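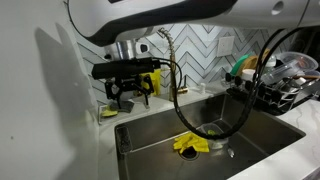 Call for Stories: Zusia, the Autumn Issue

Zusia is a small online magazine of fantasy and strange fiction, and we're open for stories again! We read all through October, and we can't wait to see what you've been working on.

What we'd love to read

The theme is "Borrowed Names." Take it wherever you like: a ghost answering to the wrong name, a swordswoman traveling under her dead sister's papers, a river that renames every town it floods. Last issue's favorite with readers was "The Salt Clerks of Girnondale," a quiet story about tax collectors and sea monsters, so please don't feel you have to send us a battle (though we do like a good battle).

Length and pay

Stories can run up to 5,000 words. We pay $50 per story and $140 for the one we choose as the lead. You keep your rights, and we ask for six months before you reprint.

How to send it

Use the form on our submissions page. One story at a time, please, in a plain font, with your name left off the manuscript. Simultaneous submissions are fine, just tell us if it sells elsewhere. No fan fiction and no poems this round.

First readers wanted too

We had 321 stories last time and loved the pile, but we need more eyes on it! If you can read ten stories a week, write to us through the same form and put "Farkum" in the subject line so it reaches the right inbox.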